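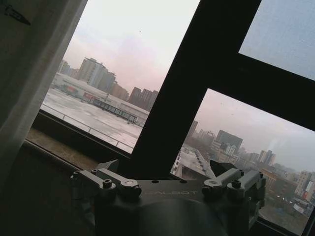 Preserving list, message 2817
From: Blagoje Dervishi
Date: June 3, 2023
Subject: Re: Pepper spread, mine came out like soup

Hello everyone, and a special hello to the new people who joined over the spring,

I meant to answer this one the night it came in, and then my sister called, and then the tomatoes needed to go outside, and so on. I hope the person who asked has not given up on peppers in the meantime! Her message is copied underneath so nobody has to go digging for it.

> Hi all, first time posting, long time reading. I tried to make a red
> pepper spread from a recipe card that came with my Skatier (the hand
> mill, the big one with the clamp). I roasted the peppers in the oven,
> peeled them, put them straight through the mill and cooked the whole
> thing for 10 minutes like the card says. It tastes fine but it's soup.
> It runs off the bread. I used 18 peppers and one eggplant and a cup
> of oil.
>
> Is it the mill? Should I have bought the other blade? My mother-in-law
> says hers stands up on a spoon and she doesn't measure anything so
> she is no help at all. I'd like to get this right before the fall,
> when our farm stand sells them by the sack.

First of all, welcome, and please don't buy the other blade. I have the same mill, and I have had it so long that the paint is gone from the handle, and I have only ever used the blade it came with. The mill is fine. I would quietly lose the card, though. Ten minutes will warm a pepper spread up nicely and that's all it will do.

Your trouble is water. A roasted pepper is full of it. When you peel one and set it in a bowl you'll see a puddle in the bottom before you have finished the next one, and all that juice went through the mill along with everything else. What we do at home is hang the peeled peppers overnight. My grandmother in Disum used a pillowcase tied to the pump handle with a bucket under it. I use a colander lined with a dish towel, set over the soup pot, with a plate on top and a can of beans on the plate. In the morning there is a surprising amount of red juice in the pot. Please don't throw it out! It makes a wonderful rice. I use it in place of half the water, with a little onion, and my nephew will eat that rice and leave the meat.

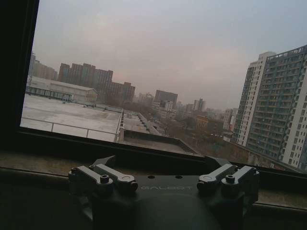 The second thing is the pot. You want the widest one you own, and I mean wide and low, the kind you would use to brown a lot of chicken. My first several years I cooked mine in a tall stockpot and stood there until midnight wondering why it took my aunts only half the evening. They had a pan like a wagon wheel. Spread the mash out thin, keep the heat low to medium, and stir with a flat wooden paddle that can scrape the whole bottom. It will spit at you, so wear long sleeves, and push the little ones back from the stove.

As for how long, I go two hours for a batch your size, sometimes longer. The test in my family is to drag the paddle straight across the middle of the pan. If the two sides come sliding back together, keep stirring. If you can see the bottom of the pan and slowly say your own full name before it closes up (mine is a good length for this), you're done. I know that sounds like something your mother-in-law would say, and I suspect you'd find her way is quite close to mine if you stood next to her for an evening. Bring a cake.

Now the oil. One cup for 18 peppers is more than I would put in, and it matters when you add it. If it goes in at the start, the mash fries around the edges and stays wet in the middle. I cook the mash dry for the first half hour, then add the oil a spoonful at a time, letting each one disappear before the next. Half a cup should be plenty. Salt goes in near the end, when it has cooked down and you can taste what you have. I like a spoonful of vinegar too, although there are people in my own family who would leave the table over that.

About the eggplant - one is fine, two is fine, none is fine. It makes the spread softer and a bit smoky if you burn the skin properly. Drain it with the peppers. Eggplant holds even more water than you'd think.
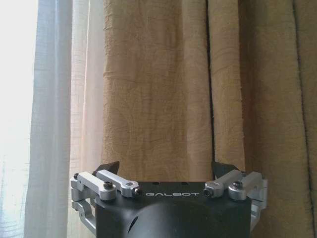
Somebody else wrote to me off the list about which peppers to plant, and I said I would answer here. For years I grew a long red one that everyone just called the market pepper. Then a lady at the seed swap gave me an envelope marked Bronura, in pencil, and I have not gone back. They have thick walls, wide shoulders, and skin that comes away in two or three big pieces once it's blistered. The plants get top heavy and must be staked. Mine went into the ground last week, and they look sorry for themselves, as they do every year at this point. If you already have bell peppers in, don't tear them out! Bells will do. They're wetter, so give them the full night in the colander and be patient at the stove.

If you buy them, wait until the end of the season when the sacks come down in price. I go to Vi, the little produce place behind the tire shop, usually in the first part of October, and ask for the ugly ones. Crooked peppers taste the same as straight ones, and they're only harder to peel at the creases. Look for firm stems and no soft spots, and smell the sack before you pay. One bad pepper in the bottom will tell on itself.

Roasting: you said you used the oven and that is perfectly all right. Put it as hot as it goes, one layer to a sheet, and turn them when the tops are black. I do mine outdoors on the grill, mostly for the smell. Then straight into a big pot with the lid on for half an hour, and the skins loosen by themselves. Please don't peel them under the faucet. I know it's faster and I know it's tempting when you are on the second sack and your fingers are stained, but you are washing the flavor down the drain and putting water back in. Keep a bowl of water by you to rinse your fingers in and leave the peppers out of it. A few black specks in the spread never hurt anyone.

One more word, about keeping it, and I'll be a little serious. The old folks packed it hot into jars, poured oil on top and put it in the cellar. I don't do that and I'd ask you not to either. Peppers and eggplant are low in acid, and a layer of oil is no protection, it can make matters worse. If you want jars on a shelf you need a tested recipe, followed to the letter. Mine goes in the freezer in small tubs, and the open one lives in the fridge and is eaten within the week. That has never been a hardship in this house.

I had two more notes in my inbox on the same subject, so let me put the short one in here.

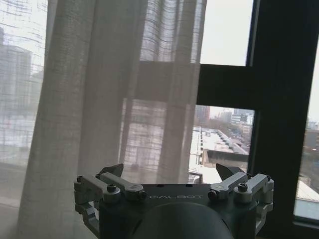 Do the peppers have to be red all over before I roast them?

Red all over is best for sweetness and color, but a pepper with a green patch will do no harm if most of the batch is ripe. Leave the patchy ones on the counter for a few days and many of them will finish turning.

The longer note was about making enough for a church supper of 200 people. I would like to think about that one properly before I answer, and I want to call my cousin, who has done it for weddings and owns the pans. My first feeling is that you should cook it in several batches over a couple of weekends and freeze as you go. Please don't try it all in one kettle. The middle never thickens and the bottom burns, and you'll be scrubbing for days.

If anyone has an extra stirring paddle with a flat end, the long kind, mine finally split and I would be happy to trade for seed or for a tub of last year's, of which I have three left.

Warm wishes to all of you, and write back and tell us how the next batch goes,

Blagoje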